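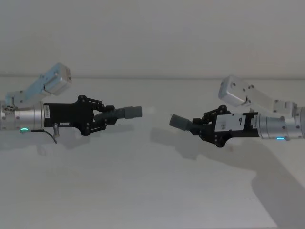 Corrugated waste hose is sold on its flexibility, and most of the trouble it causes begins there. My argument concerns the part of the hose that does not flex, which gets a line in the catalogue and seldom a drawing. A ribbed hose ends in a smooth grey cuff, and when two such pieces are held end to end with a small gap between them, it is the cuffs that have to agree. The ribs can be bent to suit the room. The cuff has to suit the pipe, the clip and the person doing the fitting, and I think we choose it badly.

I keep the maintenance specification for a group of rented flats at Norndale. The stock comprises 44 kitchens, nearly all with a washing machine draining to a spigot under the sink. When Liviu Nistor took over the repairs he asked me to settle on one drain hose and stop buying whatever the merchant had on the shelf. He was right to ask. It took longer than either of us wanted, and this note sets out why I came down where I did.

The usual advice is to buy the longest hose that will reach and trim nothing. I disagree with the first half. A corrugated bore holds water in every rib that lies level, and slack hose behind a machine lies level for most of its length. Lint settles there. A shorter run on a steady fall has fewer places for it to collect, and it can be inspected without pulling the appliance out into the room. Where the distance is too great for a short hose, my preference is a short hose joined to rigid pipe, with the rigid part clipped to the wall.

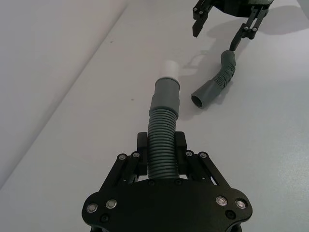
The objection is that this adds a joint, and every joint is a possible leak. Florencio Collado put this to me in writing, at some length, and his position is that a single continuous hose has two ends to go wrong and a jointed run has more. As arithmetic this is sound. It assumes, though, that all joints are equally likely to fail, and our repair sheets do not support that. The failures we record are mostly at the spigot, where a cuff has been stretched over a fitting slightly too large for it and the clip is asked to make up the difference. A smooth cuff on a smooth pipe of the correct size is a dull joint and gives little trouble.

Fitting matters as much as size. The cuff should be offered up square. If it goes on at an angle, one side reaches the shoulder first and the other is left short, and tightening the clip fixes the error in place. The hand holding the hose should be close behind the cuff, with the pipe held in the other. Gripping further back puts the bend between the hand and the work, and the push is then taken up by the ribs. I have seen experienced fitters do this and blame the hose.

Smaranda Pop, who buys for us, would like the Zumetti hose throughout, on price. I have no quarrel with its ribbed section. Its cuff is shorter than the Erkberg one and leaves too little plain surface for a clip to sit clear of the first rib. The clip then rides up, half on and half off, and the joint weeps. The saving per hose disappears with one return visit. My recommendation is the Erkberg, under our stock number 2767, in one length only.

Two points remain open. The first is the clip: I favour a worm-drive band, while Liviu finds the spring type quicker and says that in a cramped cupboard he can at least get pliers to it. I have not seen enough of his joints after a year in service to give a view. The second is the old spigots, 3 of which are of a pattern I cannot match to any cuff now on sale. Those will be replaced with the sink traps when the kitchens next fall vacant, and until then they keep the hoses they have.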